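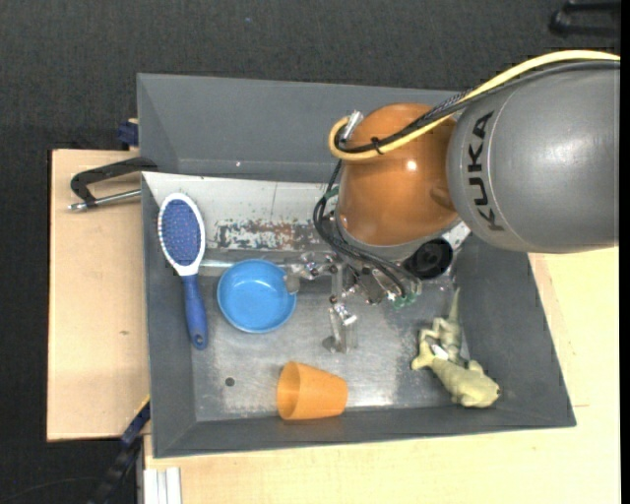
Brevordale Household Words

Welcome, and thank you for stopping by! This folder holds a small collection of the words people in and near Brevordale use for ordinary things at home: kitchen tools, leftovers, drafts under doors, the drawer where the string and dead batteries live. It started as a list I kept on the back of a calendar, and it has grown a good deal since then, mostly through the patience of people who let me sit in their kitchens and ask what they call the end of a loaf of bread.

What's in the folder

The main file is words.csv, with 1,408 entries, one per line. Each entry has these columns:

- word: the spelling the speaker preferred, or my best try if they had never written it down
- meaning: a short plain explanation
- room: kitchen, porch, cellar, yard, and so on (left blank if the word goes everywhere)
- heard_from: a speaker code, never a name
- age_group: under 30, 30 to 59, or 60 and up
- still_used: yes, no, or "only by my mother," which came up often enough that I gave it its own value

There is also sayings.txt, with 200 longer expressions that didn't fit into a column, and notes.md, where I keep my second thoughts. If an entry looks odd to you, please check notes.md first. There is a long passage in there about "skirl" (a thin peel of potato, or the noise a kettle makes, depending on which side of the river you grew up on) and I would hate for anyone to have to work that out twice.

How the words were gathered

Most came from conversations at home, usually an hour or so, with coffee. I asked everyone the same opening questions and then let them wander, and the wandering is where nearly all the good material came from. Speakers agreed to have their words shared, and they could take back anything they liked afterward. A few did, and those entries are gone from every version.

Noémie Grewal did the second round of visits in March and has a much better ear for vowels than I do. Where her spelling and mine disagreed, we kept both, with a slash between them.

Things to know before you use it

The collection leans heavily toward older speakers and toward kitchens. Yard and workshop words are thin. Please don't read the counts as a measure of how common a word is, as I stopped writing down "gribbet" (a dishcloth past saving) after the first 5 people and simply trusted that everyone had it.

Spelling is uneven and I've left it that way. Some lines have a trailing space after the meaning, left over from an old spreadsheet, so trim before you compare anything.

Using and sharing

You are welcome to use the list for teaching, writing, puzzles, or plain curiosity. If you print it, a line crediting the Brevordale speakers would be very kind. Please don't try to match speaker codes to people. It's a small town and it wouldn't be hard, so I'm asking nicely.

Corrections and new words are always welcome, especially from the younger crowd. Send the word, what it means, and who in your family said it. I'm slow to answer in the fall but I do get to everyone.

Last updated Monday, November 25, 2024

Contact: Shalini Tripathi, Brevordale Household Words | © 2024 the contributors | Back to top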